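# Can a Robot Clean Up Your Kitchen Yet?

You finish your snack. There is a cup on the table and some fruit. You put the cup in the sink and the fruit in the bowl. It takes you maybe 9 seconds, and you can sing at the same time.

For a robot, this is a hard job. First it must find the cup. A camera gives it a picture, but a picture is only many small dots of color. The robot's computer has to decide which dots are cup and which dots are table.

Then it must choose how to hold the cup. You have five fingers and soft skin that feels everything. Many robots have only two fingers — and often these fingers feel very little. If they squeeze too much, a thin cup can crack. If they squeeze too softly, it falls.

How does a robot learn this? It practices, same as you did when you were a baby. At the Basgate learning lab, one arm tried to lift the same mug 300 times. It dropped the mug 19 times on the first day, and only 5 times on the last day. Then somebody gave it a different mug, and it had to learn again!

In factories, robots do chores very well already. They can put lids on jars all night long, because every jar is the same and stands in the same place. A kitchen is different every day. On Saturday there may be pancakes, and maybe your little brother moved the spoons.

So can machines do our chores? Some of them, slowly, and with a grown-up near. Robot arms can pick up cups and toy fruit from a clean table. A full sink after a birthday party is still a job for people — so please keep your sponge.

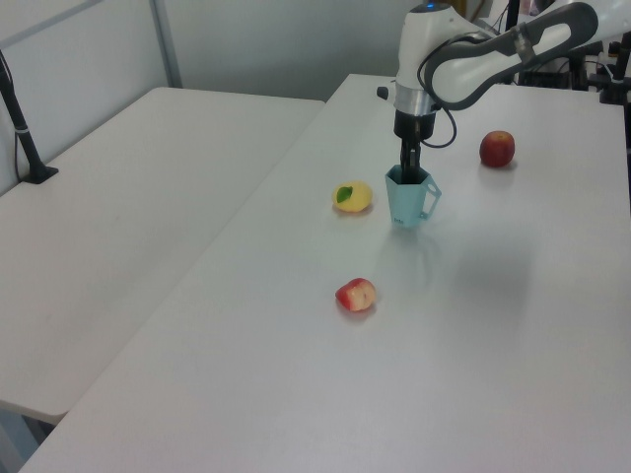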